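I finally made the soda bread from my grandmother's notebook, and I am far too pleased with myself!

I should explain the notebook. It's a thin school exercise book with a torn cover, and she wrote in it from the time she married until her eyesight went. Half the recipes have no method at all. Some are just a list of ingredients and the word "usual", as if whoever came next would know what usual was. My mum kept it in a drawer under the takeaway menus and handed it over in July, and I've been working my way through it on Sunday mornings ever since.

The soda bread is on a page with 16 written in the corner and a big brown ring from a teacup. Flour, bicarb, salt, buttermilk, "a little treacle if there is any". No oven temperature. I started at 200 and the first loaf came out like a doorstop, so for the second I used less flour and hardly touched the dough (I'd been kneading it like ordinary bread, which I now know you mustn't do). What a difference! It rose properly, the crust cracked right along the cross, and we ate most of it standing up with butter running down our wrists.

The trick is being quick. Once the buttermilk goes in you want it mixed, shaped and in the oven before you've had time to fuss over it. I stir with whatever is nearest – a wooden spoon, a spatula, a butter knife once – and stop while it still looks a bit scruffy.

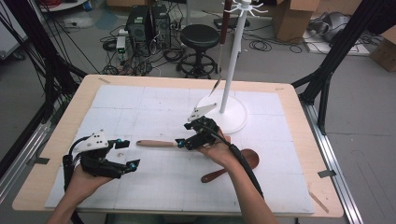
Meinir Howells wrote to me after my last post to say that her family always left the treacle out and put in a handful of currants, and that a loaf made with milk and lemon juice is every bit as good as one made with buttermilk. I've tried the lemon version since and she's right, it's lovely, a bit softer in the middle. The currants I'm saving for next weekend.

Next up is something called Hughes pudding, and I would love to know who Hughes was. It has breadcrumbs, marmalade and 3 eggs, and it gets steamed for 2 hours. Mum remembers eating it but can't remember whether it was nice, so that's promising. There's also a ginger cake with a line through it and then "no, keep" written beside the line, and I want to make that one more than anything else in the book.

If your family has a steamed marmalade pudding under another name, please leave a comment and tell me what you serve with it. I'm leaning towards custard – lots of it.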